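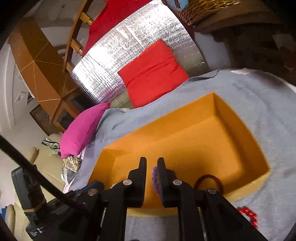 Day one of the Great Bead Sort and I already have doubts about the box method.

The pitch, per every tidying account I follow: one shallow box per category, everything visible, you'll never lose a bracelet again. Sure. I've lost bracelets in a shallower thing than that. It was a saucer.

---

2/ For context, I bought into the Griltby system in February. Stacking trays, felt inserts, little brass label holders. Cost me more than the jewellery that went in it. By Easter the trays were holding batteries and takeaway soy sauce.

---

3/ So this time it's cardboard. Orange inside, low walls, free. My theory is that if a free box fails I've lost nothing. My sister Lejla Tomić's theory is that I'll have a free box of tangled beads. We'll see.

---

4/ Purple strands and red bracelets are meant to be separate categories. Who decided colour was the way to sort? I don't get dressed thinking "purple". I get dressed thinking "which one has a clasp I can do up with one hand".

---

5/ Also, hair ties. Every guide says hair ties don't live with jewellery. Every household I've ever been in disagrees.

---

6/ Someone asked why I sort on a blanket instead of a table. Beads roll. I did it on the kitchen table once and was finding them behind the fridge for months. A blanket I'll defend. It's the one bit of advice I've tested and kept.

---

7/ The Nikolaidis book (709 on the library hold list when I joined, I nearly gave up) says to handle each piece and ask when you last wore it. Fine for a coat. For a string of purple beads the answer is "a dress-up party" and it'll be the answer forever, and I'm still keeping it.

---

8/ What I'd like to see is one of these organisers go back to a house after a year. No ring light, no warning. Show me the box then.

---

9/ Replies are telling me to hang the necklaces on hooks. I've had hooks. Necklaces on hooks are a curtain you catch your sleeve on every morning. And the Budavetti adhesive ones took the paint with them when they went.

---

10/ Current rule, subject to collapse: long strands go in one at a time, laid lengthwise, nothing on top. Bracelets wherever they fit. If it's tangled by the end of September 2022 I'll post the tangle and Lejla can have her told-you-so.

---

11/ No, I'm not buying the Zelby lidded one. Stop sending me the link. A lid is how I forget I own things.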